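Notebook – audio bench, sports call-in chain
February

7:40 a.m.

Picked up from last time. The complaint from the Gomside station is still that callers go thin and distant whenever the host talks over them, and that on game nights it gets bad enough that they lose the caller for a word or two. I have the recording of the postgame show they sent and I have listened to the first hour of it twice. The fault is easy to hear once you wait for an interruption. Host comes in, caller drops, host stops, caller comes back up over most of a second. The show is two people arguing for three hours, so it happens constantly.

Set up the Feltemix on the bench with their settings loaded. Phone line simulator into channel 4, host mic into channel 1, studio speakers off, headphones only. Program output to the recorder on left, raw caller to the recorder on right so I can line them up.

First pass with the ducker on as they have it: caller level falls as soon as the host opens his mouth and takes far too long to recover. Attack is fine. Release was set to 1,000 milliseconds. I don't think anyone chose that. It is the top of the range on the page and it looks like the knob was run all the way over and left.

Changed release to 100 and ran the same stretch of tape. Much better on the short interruptions. On the longer ones it now pumps a little, because the host breathes between sentences and the caller jumps up in each gap. Tried a few values in between and did not settle on one. Will come back to it with the long argument about the bullpen, which is the worst case on the tape and has both of them going at once for most of a segment.

9:15 a.m.

The thin sound is a separate problem from the level drop. I had been treating them as one thing and that cost me most of last session. With the ducker off entirely the caller still loses low end when the host talks. So it's the echo canceller in the phone hybrid doing that, and the ducker only makes it more obvious.

Fed a 1,000 Hz tone down the mix-minus send and looked for it coming back on the caller return. It comes back stronger than I'd like. Went through the routing page again and found that the mix-minus for line 2 still had the caller's own channel in it. Line 1 is right. Line 2 is wrong. Their board op said on the phone that the second line "always sounds worse" and I wrote it down and didn't act on it. Should have.

Took the caller out of the line 2 send and repeated the tone. Return is now down where line 1 is.

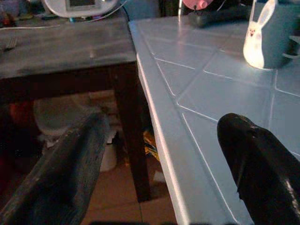 The next thing was the delay unit. The station runs a profanity delay after the board, and the Wedetgate feed for the team's network games joins after that, so in theory nothing from the delay can get back to the caller. In practice the host wears headphones fed from a switch that can pick program or air. If he is on air he hears himself late and shouts, and if his headphones are loud enough the mic picks them up. There is a stretch on the tape, right after the second break, where I'm fairly sure this is what's going on. The host gets louder for a whole segment and there is a faint copy of him behind himself. Nothing to fix on the board for that. Lock out the air position on the host's selector while the mic is live, and tell them why.

11:30 a.m.

Remote feed. The other half of their complaint is that the sideline reporter is late on the talkback, and the host steps on her. Ran the Kirkegaard codec back to back on the bench with the buffer at their setting. Their profile has 16 channels turned on and they use two. The unused ones carry silence but they still get packed and sent. Turned off everything except the pair they use and the link stopped dropping packets on the slow connection, which means the buffer can come down. I did not chase the lowest number. Stadium wireless on a game night will be worse than anything I can make in this room.

Note for whoever takes the unit out: save the two-channel profile under a new name. Do not overwrite theirs. They use the full one for the high school playoffs and will want it back.

1:50 p.m.

Back to the ducker. Ran the bullpen argument at four release settings and listened without looking at the screen. The one I liked came in at the shorter end. I also cut the depth by half, which mattered more than the release. At half depth the caller stays under the host but you can follow what he is saying, and with two people shouting that's as much as you can ask for. Saved as a new scene and left the old one in its slot.

Still open:

Check the line 2 send on their second board, in the production room. If the settings were copied across, it will have the same mistake.

Ask whether the afternoon host wants the same scene. He takes fewer calls and lets them run, and may prefer the ducker off.

Tone test again on site with the real phone lines. The simulator is cleaner than the lines are.

Return the loaner headphone amp. It has been on my shelf since the fall.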